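Sun 8 June

I promised Ebise that I will keep notes for the whole trial of Andden, so I write this before I sleep. The offer from Trakness is for ten visits with their humanoid and the tidying program, and after that we must say yes or no. I read the contract again at breakfast. The page about insurance is still not clear to me, and I marked it with pencil for Thanakorn.

The work for today was the basket and the shelves. I had made the list of tasks myself in January, when I knew much less, and some of them now look too easy to me. 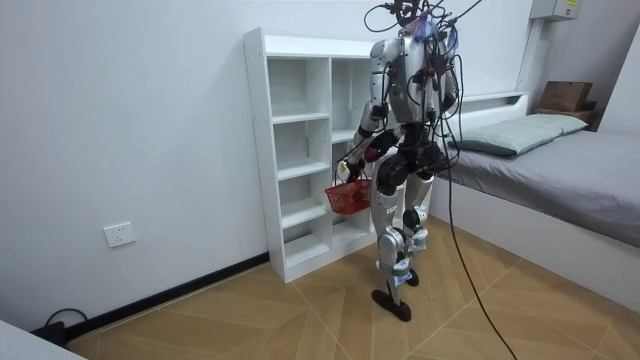 Dede asked me at lunch if I would pay for this with my own money. I said I don't know yet. The price for one month is more than my rent, but it is a price for an institution, so maybe I should not compare. What I like is the manual. It is written in short sentences and I could follow it without a dictionary, except for the chapter about the joints. What I don't like is the cable. The sales pages speak very little about it, and for a normal bedroom I think it is an important thing to know. I will ask Boonsong to put this question in his letter to Trakness.

I also spent around 40 minutes with the camera files. It is strange to look at furniture from the height of the head. I know these shelves well and still I had to think which row was which.
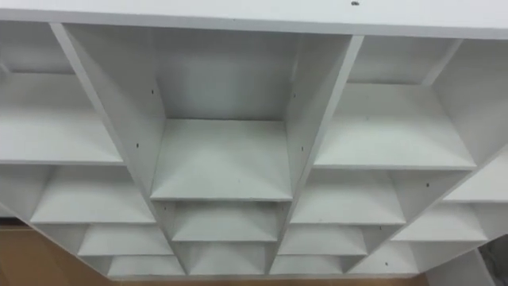

The shelves from the head camera, before I sorted the files.

Yaowalak called in the afternoon. She tested Veltum last year for her own department and she says the support people there answered slowly. She wants to see our scoring sheet. I will send it when I have corrected the column for grip, where I used two different scales by mistake.

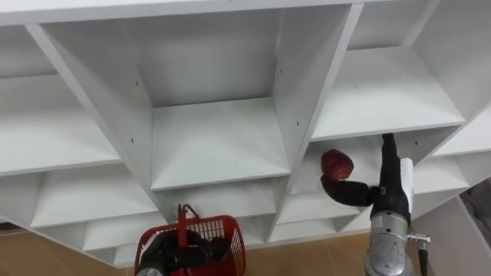 For the fruit part I wrote 7 in the sheet, then I erased it and wrote nothing. I would like to see it more times before I give a number. Four visits are left. Tomorrow I must buy pencils and answer the letter from Pillai, who also want to show us their kit.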